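## Drying and Storing Your Avancombe Travel Umbrella

We're so glad you've picked an Avancombe, and with a little patience at the end of a rainy day it should keep you company for years (ours at the Pollari shop certainly have!).

1. Shake the umbrella gently outdoors, canopy pointing down, and mind the neighbors.
2. Open it all the way and set it somewhere airy, well away from heaters.
3. Leave it overnight if you can. Thick hems take longer than the rest, so feel along them before you decide it's done.
4. Slide the runner down slowly, smooth each panel outward, and wrap them all in the same direction before you fasten the tie.

**Caution:** Never force a rib that won't fold. Open the canopy again, look at the joints, and start over.

**Note:** A drop of sewing machine oil on the shaft each January is plenty. Chiamaka Onyeka at our repair counter sees far more umbrellas with too much oil than too little.
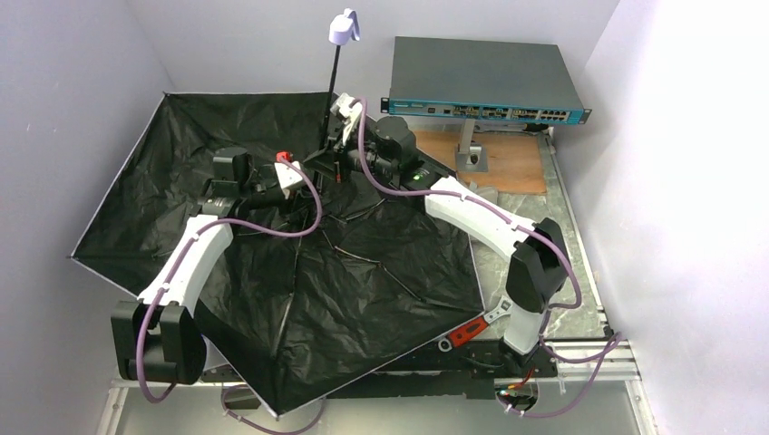

*Page last changed: March 17, 2023*

A black canopy opened upside down on a table, handle up, leaves the ribs and the hub within easy reach, and it's how we like to do our yearly check. Run a finger along each rib, wiggle the tips, and look for loose thread where the fabric meets the metal. If a tip has come away, sew it back with 15 small stitches of doubled thread, or bring it in to us and we'll happily do it while you wait.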